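Will a Robot Take Over the Cleaning Job?
A page for readers who like to ask "Are you sure?"

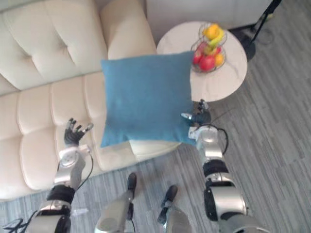

What kind of work are we talking about?
Somebody gets paid to make a room look nice. In a hotel, a guest house or a furniture showroom, people straighten the pillows, wipe the tables, mop the floors and put things back where they belong. It sounds easy. Try doing it in 20 rooms before lunch.
Butcombe is a company that looks after furnished apartments people rent for a few nights. It has 40 apartments and six cleaners. In February it began trying out a robot with two arms, two legs and hands with fingers. The workers call it Prostia, after the name painted on its crate.
What is hard about a pillow?
A pillow is soft. Push one side and the other side moves. It can slide over the edge of a sofa, or bump into a table with fruit on it. Your hands feel that happening and you fix it without thinking. A robot has to work it out from what its cameras and sensors tell it, and it can get it wrong.
A box in a factory is much simpler. It is stiff, and the next box is the same size. That is why factories had robots long before anyone tried one in a living room.
What did the company say?
The company said the robot would "free people up for better work." Grown-ups say this a lot about machines. It may be true, but it is a good idea to ask which people, and what work.
Merja Lahtinen has cleaned for Butcombe for years. Her first new job was to walk behind the robot and check what it had done. "I used to do the sofa myself," she says. "Now I watch the sofa being done, and then I do it again." She wasn't paid more for the watching.
Marcelino Segura likes the robot better than she does. His back hurts from bending, and he would be glad to hand over anything low down. He also learned how to stop it safely and write a report when it gets stuck – a new skill he hadn't asked for, but he's proud of it.
Does it save time?
The company counted 773 pillows that the robot handled during the trial. That is a big number, and big numbers can make us forget to ask things. How many had to be done over? How long did each one take? Who was standing there waiting? Those answers were not in the company's report.
What could change for the workers?
Some jobs might get lighter. Some might get duller. The company might also decide it needs fewer cleaners. Nilmini Dewan, who makes up the work schedule, asked about that and was told "no plans right now." Notice the last two words.
Things to ask when you hear about a new robot
Who fixes its mistakes?
Did anyone ask the workers first?
If it saves money, who gets the money?
Has it been tried on a messy day, with toys on the floor?
Words to know
Automation: using a machine to do work that a person used to do.
Sensor: a part that lets a machine notice something, such as light or a push.
Trial: a test to find out if something is any good before you buy it.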